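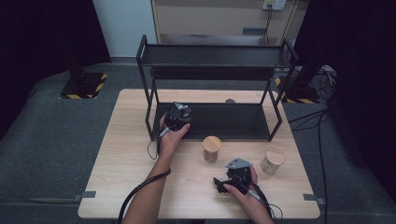 The tenant in Plokudik room 907 asked whether the two-tier shelf needs fixing down if only jars go on it. Answered under item 2.

Shelf and jar check, Stikbridge, May

1. Legs level on tabletop - pass
2. Fixing to table - advise non-slip pads; fixing not required for light jars
3. Upper tray, load limit 10 kg - label missing, refit
4. Lower tray, front open - keep jars back from the lip
5. Jar lids, fit - pass
6. Cables on carpet - route clear of walkway

Recheck: 2 months. Copy to Lachance.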